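Plarnley 旧衣分拣厂开放日,流水账

2018年5月9日,Agbeko 开放日。回来路上在车里敲的,先发再改,错字见谅。

先说怎么去。Plarnley 老车站出来往河那边走,过了桥别跟着路牌,路牌指的是货车入口,要绕一大圈。走卖轮胎那家旁边的小巷,穿出去就是大门。我跟着路牌走的,所以迟到了,开场讲话没听着。门口签名,领一张贴纸,贴胸口。贴纸不粘,进门就掉了,后来又掉了两回,干脆夹在本子里。

楼下是收货。货车倒进来,袋子从车上直接滑到地上,堆得比人高。气味比想像中好,主要是洗衣粉味,混一点潮。带队的 Ewurabena Ackah 说话飞快,我录音录了一半手机没电,下面凭记性写,有出入以厂里的牌子为准。

厂里每周收超过2000公斤。不是全能穿。能穿的往前走,不能穿的再分,棉的、混纺的、毛的,各走各的口。混纺最头疼,没人要,价钱也低。毛衣反而好卖,哪怕破了洞,拆了能纺。有人问内衣怎么办,Ewurabena 一句话带过:不收,送来也不收,门口写着。我出门时特意看了,确实写着,字很小。

鞋单独一间,成对的用橡皮筋绑住。单只的丢一个大筐,隔一阵有人来配对,配上的不多。这间最吵,隔壁打包机一压下来地板都跟着动。拍了段视频,全是噪音,不放了。

打包机那边不让靠近,隔着黄线看。压出来的包四四方方,外面套一层塑料布再勒带子。包上写字母,A 是最好的,往后越来越差,最后面那种是做抹布的。我旁边一个大哥问能不能现场买一包 A 回去,被客气的拒绝了。批发要开户,要营业执照,流程贴在办公室外面,想做这行的自己去抄。

上楼。楼上才是我想看的,牛仔裤。

牛仔这块 Agbeko 做得早,别家还在按斤卖的时候他们就分档了。先看裆,再看膝盖,最后看裤脚。裆缝磨薄的补一补还能卖,磨穿的看破口在哪边。拉链坏不算坏,换一条很快。腰里加过松紧的直接降档。浅色比深色好走,夏天尤其,深色容易掉色,买家退货多。叠法也有讲究,两条裤腿对齐,裆那个尖角折进去,不然上架鼓一块。
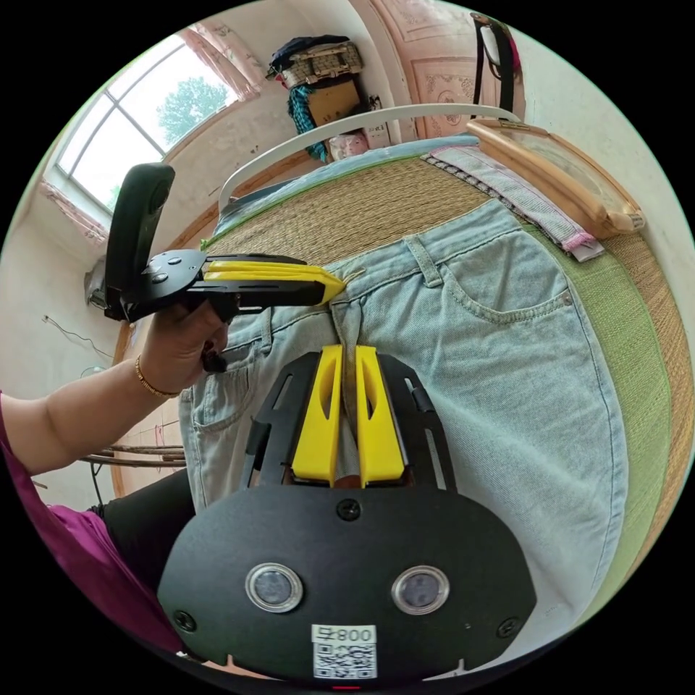
Bernice Owusu 不太同意按颜色分档,她觉得浅色好走只是这两年的事,前几年深色一上架就空,现在为了颜色把好料子压成低档,以后要后悔的。她更愿意先看布有多厚,再看缝线密不密,颜色放最后,甚至不看。

两个人当场争了几句,挺客气的那种争。Ewurabena 的意思是仓库就这么大,卖得慢的占地方。这个我信,走廊里都堆着箱子,侧身才过得去。Bernice 就说那不如把慢的放到 Gradunier 去。

Gradunier 是他们在街对面的门店,后面再讲。

楼上另外一半是修补。缝纫机是老的,脚踏那种留了几台,平时用电的。补牛仔用两种办法,一种从里面衬一块布,外面来回走线,走到看不出来;另一种故意让人看出来,贴一块异色的,手缝。后一种贵不少,年轻人买。我摸了一下衬布那种,走线密得发硬,穿身上估计要磨几天才软。

布料的来源也问了。拆床单、拆窗帘、拆衬衫,都有。窗帘布最结实,就是花色吓人。衬衫布薄,只能补口袋里子。有一种旧工装布大家抢着用,来一批没一批的,抢到了锁抽屉里,这是 Ewurabena 原话。床单要先过一遍水,晾透再裁,急着裁的话回头缩了,补丁就皱起来,整条裤子白干。这个亏我在家吃过,补丁皱得像包子,现在那条裤子只能倒垃圾时穿。

体验环节排在中间,报名费3块,含一块布一根针。我缝的补丁歪了,老师拿过去看了一眼,没说话,又还给我。线头要藏在里面,打结之前先回两针,这些道理都懂,手不听。剪刀是真的好,回家想买同款,找不到牌子,柄上的字都磨没了。

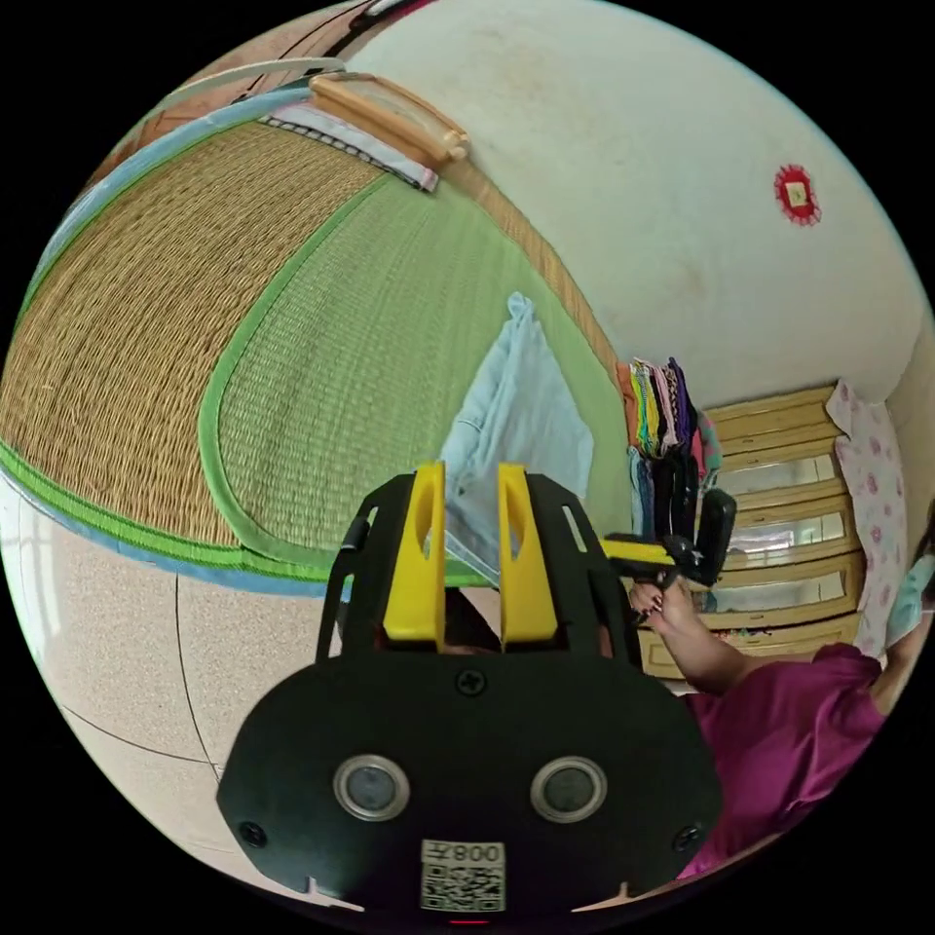

从上面垂下来的浅蓝色布

中饭。厂里食堂对外开放一天,花生汤配米饭团,汤很浓,辣得够呛。还有炸芭蕉,去晚了就没了,我拿到最后一盘,边上的有点焦,焦的更好吃。水自己接,杯子带着去,那边纸杯很小。坐的地方不够,一堆人端着碗站在楼梯上吃,我也是。楼梯上聊天倒是听到不少,有个开裁缝铺的阿姨讲她收旧拉链的门路,讲到一半去盛汤了,回来换了话题,可惜。

下午是讲座,题目叫《一条裤子的账》。讲的是一条旧牛仔裤从收进来到卖出去,钱花在哪。运费最大,其次是分拣的人工,洗和补反倒不算多。洗的水循环用,有个小模型在讲台上转,后排看不清。Drarnisent 那边派人讲了再生纱,他们收磨穿的牛仔,开松,重新纺,和新棉混着用。新棉必须混,纯旧的纤维太短,一扯就断。他传了一小团纱下来给大家扯,传到我这儿只剩一点毛毛。最多能掺到40%的旧料,再多织机老停。有人追问染色,他说不染,按颜色收进来,什么色出什么色,所以他们的布全是蓝的灰的,样册翻过去像阴天。

提问时间太短。我想问金属扣子怎么拆,没轮到。散场后逮住一个工人问了,用一种台钳夹住一拧,扣子扣身分家,铜的单独卖。铜价高的那阵子,扣子赚的比布还多。这条不知道能不能写,先写上,有人找我我再删。

然后是 Gradunier。过街就到,门面窄,里面深。一楼上衣,地下室全是裤子,楼梯陡,带小孩的注意。按腰围挂,不按男女挂,我觉得很好,找起来快。试衣间帘子短了一截,能看见脚,介意的挑最里面那间。价钱比去年涨了点,牛仔裤涨的最多,外套没怎么动。我买了一条浅色直筒,补过膝盖,补得几乎看不出。又犹豫了一件灯芯绒外套,袖子短,放回去了,走到车站又后悔,没时间再跑。付钱只收现金和转账,别带卡。店员包东西用的是旧报纸,袋子另外要钱,布袋子倒是好看,用裤腿改的,两头一缝加个带子。

下次什么时候?问了前台,九月还有一场,那次会开放染房,这回染房门关着,从窗户只看见几根管子。名额少,得提前报,网上报名表要填单位,没单位填“个人”就行,别空着,空着提交不了,我试了4次才发现。

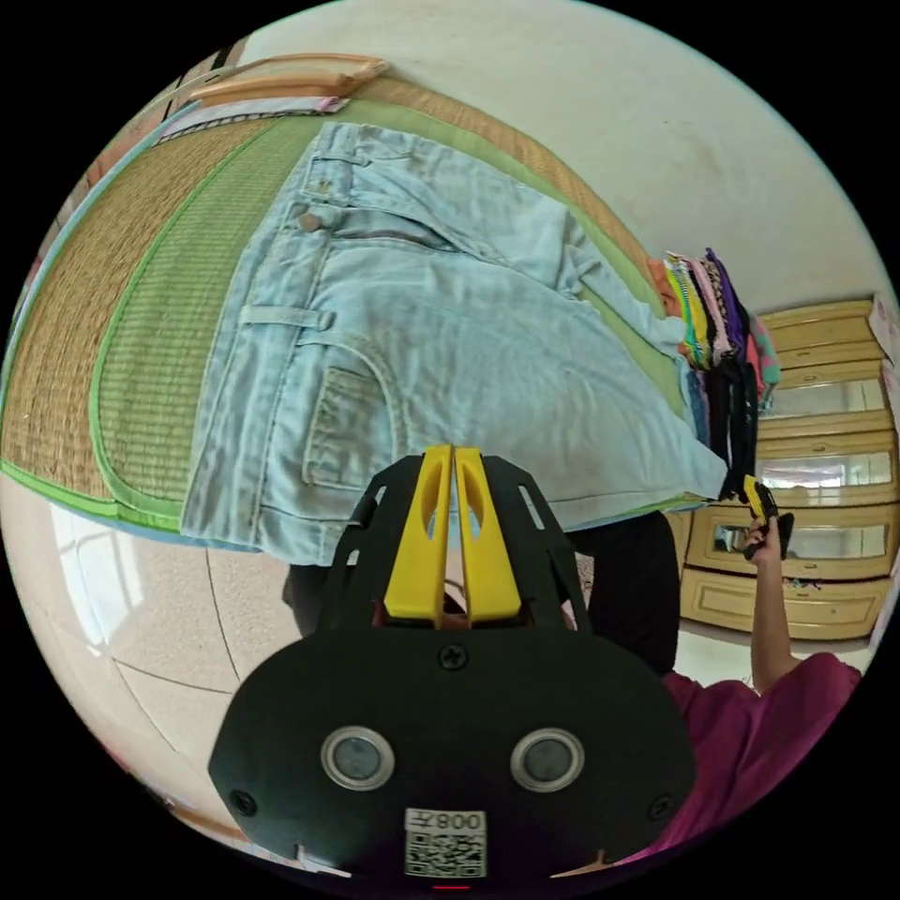
Selorm Lamptey:补充一下,九月那场如果要看染房,记得穿旧鞋,地上有颜色,洗不掉。另外 Gradunier 地下室周末下午人特别多,早上刚开门去最好,新上的裤子都挂在靠楼梯那一排。灯芯绒那件要是棕色的,我可能见过,袖子是真短,不买也罢。

谢谢 Selorm,是棕色的,那我死心了。

还有几样零碎,想到哪写到哪。

厕所在一楼收货区后面,要穿过卸货的地方,看着点叉车。

停车:厂里不让停,桥那头有空地,免费,下雨全是泥。

拍照:收货区和修补间可以拍,办公室不行,工人的脸拍之前问一声。

捐衣服:当天能捐,要自己装袋扎好口,湿的退回。Precious Agbayani 托我带去的那袋已经交了,收条在我这儿,见面给。里面那件绿毛衣人家看了说挺好,直接进了 A 那一档。

还有那个补丁课,想系统学的话平时晚上有班,Gifty Odoi 教,学费没问到。听说上完能自己换整条裤裆,我有点心动,家里两条都坏在那儿。

走得时候拿了张宣传单,上面的路线图跟路牌是一个错法,也指货车入口。跟前台讲了,她说印都印了。

照片没修,回家再挑几张补上。车快到了,先到这。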